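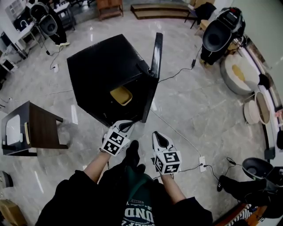 Nundeck Film Festival: Frequently Asked Questions

When is the festival?

The festival runs for nine days in August. The opening night film starts at 7:30 p.m. and doors open at 6:45. The full schedule goes up on the Program page once the last prints and files have been confirmed.

Where are the screenings?

Most films play at the Demchenko Theater, which has 657 seats. Documentaries, shorts programs and repeat screenings are at the Nonley, a 200-seat house on the other side of the square. The walk between them takes under five minutes. Please check your ticket for the venue — every year people show up at the wrong one with the film already started.

What is the opening film this year?

Tustach, directed by Marta Pylypenko. It is a drama set in a ferry town during the last week of the season, and it runs 2 hours and 4 minutes. Pylypenko will introduce the film and take questions afterward. Keyvan Farahani, who plays the harbor pilot, is also expected to attend, depending on his shooting schedule.

Is the opening film subtitled?

Yes. All films that are not in English have English subtitles. Open captions are shown on English-language films at the first Nonley screening of each title. Closed caption devices are available at both theaters from the box office. You will need to leave a photo ID.

How much are tickets?

Single tickets are $14, or $10 for students and anyone 65 and over. Opening night is $25 and includes the reception. A full pass is $180 and covers everything except the closing night party, which is sold separately.

Does a pass guarantee me a seat?

No. Pass holders have their own line and are let in first, up to 15 minutes before the start time. After that, open seats go to single ticket holders and then to the rush line. For opening night only, pass holders have to reserve a seat online ahead of time. Reservations open at 10 a.m. on the day the schedule is posted.

How does the rush line work?

It forms outside the theater an hour before each sold-out film. Staff hand out numbered cards, and you can leave the line and come back as long as you have your card and return 20 minutes before showtime. Rush tickets are full price. Card or cash.

Can I get a refund?

Tickets can be exchanged for another screening up to 24 hours ahead. We do not give refunds unless a screening is canceled. A guest dropping out of a Q&A does not count as a cancellation.

I bought a ticket and never got an email. What now?

Check your spam folder first. If it isn't there, bring your ID to the box office and they can look up the order by last name. Don't buy a second ticket.

How many films are showing?

There are 49 features this year, plus six shorts programs. Each feature plays twice except the opening and closing films, which play once.

Are the films rated?

Most are not. The program notes mention violence, nudity and strong language where it applies. No one under 17 is admitted to the late shows without a parent or guardian. The Saturday-style family matinee has been replaced by a short animation program at the Nonley, suitable for ages six and up.

Can I take photos or record the Q&As?

Photos without flash are fine during introductions and Q&As. Phones have to be off and put away while a film is playing. Recording any part of a film will get you removed and your pass canceled.

Will there be autographs?

Guests sometimes sign after a Q&A, but we don't schedule it and we can't promise it. Please don't wait at the stage door of the Demchenko — it is also the fire exit.

Is there an audience award?

Yes. You get a paper ballot on the way in. Tear it at the number you want, one through five, and drop it in the box on the way out. Shorts are voted on as a program. The winner gets an extra free screening on the last afternoon.

Are the theaters wheelchair accessible?

Both are. The Demchenko has spaces in rows F and P, and the Nonley has them in the back row. The Nonley balcony can only be reached by stairs.

How do I submit a film for next year?

Submissions open in January. The rules and fees will be on the Submit page. We don't accept links sent by email.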